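Residents' Association, House Tevska
Minutes of the winter meeting

Date: January 15, 2026
Place: common room, ground floor
Present: residents of nine rooms, the house manager, the minute taker
Excused: the residents of rooms 4 and 12

1. Opening and minutes of the last meeting

The house manager opened the meeting and welcomed the two new residents from the second floor. The minutes of the November meeting were read. One correction was asked for: in item 3 it was written that the drying room closes at nine, but it was decided that it closes at ten. The correction was accepted, and with this change the minutes were approved.

2. Guest room: state of the room after the autumn

The guest room was used a lot in the autumn and there were complaints from three residents. The complaints were these: the floor was not swept before the next guest came, the bed linen from the previous guest was still in the room, and small trash was left behind in corners. The house manager said that he visited the room after each complaint and that he agrees with the first two. He did not find the trash in corners, but he came one day later.

It was discussed who is responsible. The house rule says that "the host leaves the room in order", but it does not say what order means. Some residents understood that only the linen must be taken away. Others understood that the floor belongs to it as well. After a long discussion the meeting agreed that the rule must be written again with clear words.

The proposal of room 7 was that the cleaning things stay in the guest room during the changeover and go back to the hall closet when the work is finished. Room 9 was against it at first, for the reason that the dustpan from the second floor disappeared in this way last year. After the house manager offered to write the name of the room on the bottom of each thing, room 9 agreed.
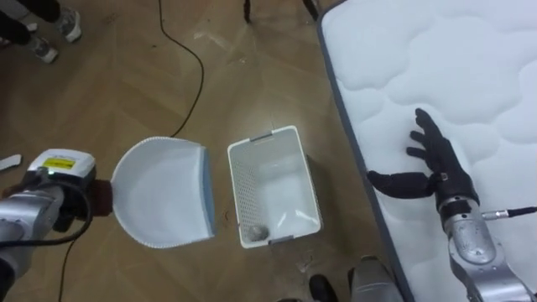 Guest room: mattress, dustpan and basket on the parquet floor.

Decided, with eight votes for and one against:

a) The host sweeps the whole floor, also along the edge of the mattress.
b) The host takes the used linen to the laundry room on the same day.
c) The basket is emptied before it goes back to the closet. Paper goes to the paper bin in the yard.
d) The host signs the list on the inside of the door.

The one vote against was about point d). The resident asked to have it written that she is not against cleaning, but she finds a list with signatures unfriendly among neighbors.

3. Mattress

The question was raised if the mattress should stay directly on the floor. The old bed frame was given away in the autumn because two of the slats were broken and the seller, Vukadinović, does not have this model anymore. The house manager asked for an offer for a new frame. The price with delivery is 147 euros. Assembly is not included, but room 11 offered to do it with his own tools.

Two residents said that guests slept well on the floor and that a frame is not urgent. Room 5 answered that his parents are older and for them it is difficult to stand up from so low. It was also mentioned that air should come under a mattress, especially in winter when the window stays closed. Until there is a frame, the mattress should be lifted up against the wall between two guests, for a few hours at least.

Room 3 asked if the quilted cover can be washed. The house manager did not know this and will look for a label. Until it is clear, only a damp cloth should be used on it, and no strong cleaner. Hosts are asked to put a fitted sheet over the mattress always.

Decided, with all votes: the frame is ordered from Vukadinović. The money is taken from the house fund (see item 5).

4. Parquet floor

In the corridor and in the guest room the parquet needs care. The house manager reported on the talk with the firm Josley, which made the floor in the corridor four years ago. They recommend to sweep often, to wipe only with a well squeezed mop, and to oil the floor once a year. Steam cleaners should not be used. One resident said she used a steam cleaner in the corridor twice and did not know about it. The meeting thanked her for saying so.

The offer from Josley for oiling the corridor and the guest room together is 600 euros. A second offer was asked from Plurnemero, but it did not arrive in time for the meeting. Room 2 would prefer to wait for it. Room 10 said that in the last year we also waited for a second offer, for the stair lamps, and the lamps were then mounted in spring. The opinions were divided and no vote was made.

Agreed without vote: the house manager writes again to Plurnemero. If no answer comes by the end of the month, the offer of Josley is accepted. The work should be done on a day when the guest room is free. The corridor must stay without shoes and furniture for one full day, and a notice will be put on the front door one week before.

A small question was about chairs. Residents who have chairs standing in the corridor are asked to put felt under the legs. Felt pieces are in the drawer below the mailboxes. Please take only what you need.

5. House fund

The balance of the house fund is 1644 euros. The bank statement was passed around and no questions were asked about it. After the bed frame and the oiling there will be 897 euros left. Room 8 wished that something stays for the bicycle roof, which was already a topic in November. The meeting was of the same opinion. The monthly payment stays as it is, 10 euros for each room. Two rooms are behind with one payment each and they will be reminded by a letter, without names on the board.

6. Laundry room

The second washing machine makes a loud noise when it spins. The repair service comes next week, and until then it should be used only with half load. Baskets that belong to the house should be brought back after use. At the moment two of them are missing from the laundry room shelf. It was asked that everybody looks in the own room and in the cellar.

The drying room should be aired in the morning. Room 6 does it now almost every day and would be glad if another resident takes the weekends. Room 1 offered to do it until Easter.

7. Various

The key of the guest room was given twice to the wrong person in the autumn. From now on the key is only handed out by the house manager or by room 7.

Reservations for the spring should be written in the calendar in the common room, in pencil. A reservation longer than five nights must be asked for at least two weeks before.

It was asked if the guest room may be used as a place to study when there are no guests. The opinions were positive, but the heating costs must be checked first. The topic is moved to the next meeting.

8. Tasks

House manager: order the frame, write to Plurnemero, look for the label on the mattress, mark the cleaning things.
Room 7: write the new text for the guest room rule and hang it on the inside of the door.
Room 11: assemble the frame.
Room 1: air the drying room on weekends.
All: look for the missing laundry baskets.

The next meeting takes place in the spring. The invitation will be sent two weeks before with the list of topics. The meeting was closed at 8:50 p.m.

The minute taker, House Tevska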